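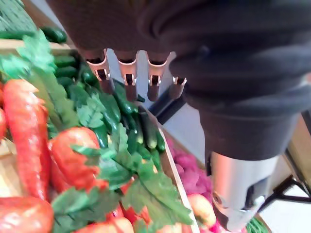

Why should I pay for a storage test when I can see for myself that the peppers are fine, someone wrote to us last September through the contact form. Peppers that look fine on the day of delivery can differ a good deal in how much water they have already lost, and the difference shows only later, on a store shelf or in a kitchen. A storage test puts a figure on that loss while there is still time to change something. We sent the writer a longer version of this answer, and most of it is repeated on this page.

About Flolora

Flolora is an independent laboratory for the keeping quality of fresh fruit and vegetables. We measure how long a lot of produce stays fit for sale under stated conditions, and we report which property fails first. Our customers are growers, packing houses, wholesalers and grocery buyers. We do not buy, sell or broker produce, and we do not sell packaging or refrigeration equipment.

The laboratory is in Leltulau, on the same road as the wholesale market. Samples from the market can be under test on the day they are picked up. Samples from farther away travel in insulated boxes with a temperature logger, and the log is attached to the report. If the log shows that a sample got too warm on the way, we tell the customer before the test starts and ask whether to go on.

What we test

Most of the work falls into three groups. The first is fruiting vegetables: peppers, tomatoes, eggplant, cucumbers and summer squash. The second is roots and bulbs. The third is tree fruit, mainly apples and pears. We take in leafy greens only by arrangement, as they need more chamber space for their weight and the results spread more widely between samples of the same lot.

We do not test berries, mushrooms or cut produce. We also do not test for pesticide residues or for bacteria. Requests of that kind should go to a food safety laboratory.

How a storage test runs

A lot is sampled according to a written plan agreed on with the customer. The plan states which boxes are opened, where in the box the pieces are taken from, and what is done with pieces that are already damaged. Sampling is the step where most disagreements between a seller and a buyer begin, and we will not put our name on a result if the plan was filled in afterward.

On arrival the pieces are weighed, graded by eye against printed color charts, and assigned to a chamber. Weighing is repeated at fixed intervals. Firmness is measured with a flat plate for soft-skinned kinds and with a probe for apples and pears. Because the probe breaks the skin, pieces used for it are taken out of the test and replaced from a reserve that has been stored alongside.

The chambers are set for temperature and relative humidity. They run at the setting the customer asks for, even where we think the setting is a poor one – a packing house that ships in cool, dry trucks learns little from a test at textbook humidity. In such cases we recommend two tests side by side, one at the customer's setting and one at ours.

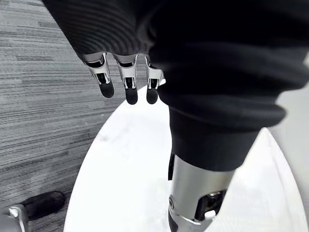 The two results are then printed on the same sheet with the same scale, so the cost of the drier air can be read off directly as weight lost. A customer who orders the pair pays the full fee for the first test and a reduced fee for the second, provided that both are ordered together and draw on the same lot.

A test ends when the agreed limit has been reached. The limit may be a loss of weight, a firmness value, a grade on the color chart, or visible decay. We stop at the first limit that is met and state which one it was. On request the remaining pieces are kept on in the chamber until a second limit is reached.

Reports

A report contains the sampling plan, the chamber log, all single readings, and a summary page. The summary page gives the result in days with its spread. We do not issue a pass or a fail. Whether a given number of days is enough depends on the supply chain, and the customer knows that chain better than we do.

Single readings are included as a matter of policy. An average hides the few pieces that went soft early, and those are the ones that come back as complaints. Customers who need the readings in a spreadsheet can have them without an extra charge.

Reports belong to the customer. We do not pass them on, and we do not use them in advertising. In a dispute between a seller and a buyer, both parties must agree in writing before we accept the samples, and both receive the report at the same hour.

History

Flolora began as the quality room of Ljungberg, a packing house for apples and pears. Other packers in the area started sending samples, and it became awkward for a competitor to be holding their results. The room was separated from the packing house and set up as a company under its present name. Ljungberg is still a customer and pays the same fees as everyone else.

The fruiting vegetable work was added later, when greenhouse growers around Skudum began shipping through the Leltulau market. It needed its own chambers. Peppers and cucumbers are injured at temperatures that suit apples very well, and apples give off enough ethylene to yellow a cucumber – the air of the two groups has to be kept apart.

Sending samples

Please contact us before sending anything. We need to know the kind, the variety, the harvest date, any treatment after harvest, and the conditions you want tested. Allow some three working days for us to confirm chamber space. During the apple harvest it can take longer.

Samples should be dry on the outside, unwashed unless the lot is sold washed, and packed in the boxes used for sale. Do not add ice. Do not mix varieties in a box. Label each box with the lot code on the short side, as the boxes are stacked with the long side to the wall.

Fee schedule in force from 2021-03-13. A copy is sent with every confirmation.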